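News > Company announcements > Workplace & Trades

Stitbridge and Vomimo to open shared night workshop for adult masonry learners 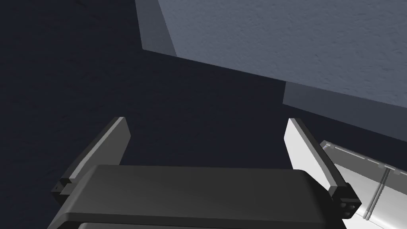
A large textured gray block and a two-fingered gripper, shown in a computer rendering.

8 March 2021 - Stitbridge, the trades training provider, and Vomimo, which runs rented workshop space for small building firms, have agreed to open a shared evening workshop for adults learning stone and block masonry. The workshop will occupy the ground floor of Vomimo's Groltis building and will be open to learners 4 nights a week.

The agreement was signed in February. It covers the lease of 970 square meters of floor space, the supply of practice materials, and the employment of 2 full-time instructors. Enrollment for the first intake is open now, and there are 40 places.

The course is meant for people who already have a day job. Stitbridge has taught masonry during the day for several years, but many of the people who ask for a place are working as laborers, drivers or warehouse staff and cannot give up their wages to attend. Until now the provider has had no suitable space to offer them after hours. Its own training rooms are in a residential area and have to stop all cutting and hammering in the late afternoon.

The Groltis building does not have that limit. It was built as a storage depot, has thick outer walls and a concrete floor, and stands between a timber yard and a bus garage. Vomimo bought the property to divide into small units for rent. The upper floor is already let to joiners, a sign painter and a furniture repair business.

"We get calls from people who have been carrying block for other people for years and want to learn how to lay it," said Zoriana Kovalchuk, head of adult programs at Stitbridge. "They can come at six in the evening. They can't come at ten in the morning. We have been turning them away and I'm glad we can stop doing that."

Learners will start with setting out, mixing mortar by hand and by machine, and laying straight runs of concrete block. They will go on to corners, openings and piers. The second half of the course covers rubble and squared stone, repointing with lime mortar, and the repair of garden and boundary walls. Written work is kept short and can be done at home. Each learner will build a finished section of wall, which will be assessed and then taken down so that the materials can be cleaned and used again.

Lime mortar will be used for most practice work for this reason. It stays soft long enough for blocks to be separated without damage, and Stitbridge expects to reuse the greater part of its block and stone from one intake to the next. Cement mortar will be taught in a separate bay with its own stock.

The practice materials will come from Cronin, a family-owned supplier of block, stone and aggregates. Cronin will deliver the first load before the workshop opens and will replace broken or worn-out pieces during the year. The company will also lend a masonry saw and a set of lifting clamps, and one of its yard staff will teach a session on ordering, checking and stacking deliveries.

"A lot of waste on small jobs happens before anything gets built," said Ciarán Cronin, managing director of Cronin. "Pallets get dropped in the wrong place, or the block is left uncovered all weekend. If someone learns early on how to look after material, every site they work on is better off. We were happy to be asked."

Work on the ground floor is under way. Vomimo is putting in dust extraction, a wash-down area with a settling tank, new lighting over the bays and a separate entrance from the side street, so that learners will not have to pass through the units upstairs. A small kitchen and a room for drawing and written work are planned at the rear. The loading door will be kept as it is and will be used for deliveries during the day.

Class sizes and working distances will follow the public health rules in force at the time. Bays will be set out so that each learner has a separate work area, and hand tools will be issued individually and kept in lockers between sessions. Stitbridge said the opening date will be confirmed to applicants once the extraction system has been tested and signed off.

No earlier qualification is needed. Applicants must be 18 or over and should expect a short practical tryout, mostly to make sure they are comfortable with the lifting and kneeling involved. Gloves, goggles and knee pads are provided. Learners bring their own safety boots.

Fees can be paid monthly. Employers who want to sponsor a member of staff can ask Stitbridge for a separate information sheet - this also explains how attendance is reported.

Applications are made through the adult programs page on the Stitbridge website or by calling the enrollment desk during office hours. Firms interested in renting units at the Groltis building should contact Vomimo's lettings team.

About Stitbridge
Stitbridge provides training in masonry, plastering, roofing and tiling for school leavers and working adults.

About Vomimo
Vomimo buys and refits older commercial buildings and rents them as workshops to small firms and sole traders.

We use cookies to remember your settings and to see which pages are read. By continuing to use this site you accept our cookie policy. Accept | Manage settings

Related releases
Stitbridge adds weekend tiling course
Vomimo completes roof repairs at Groltis building
Cronin extends yard opening hours for trade customers
Plastering learners finish work on village hall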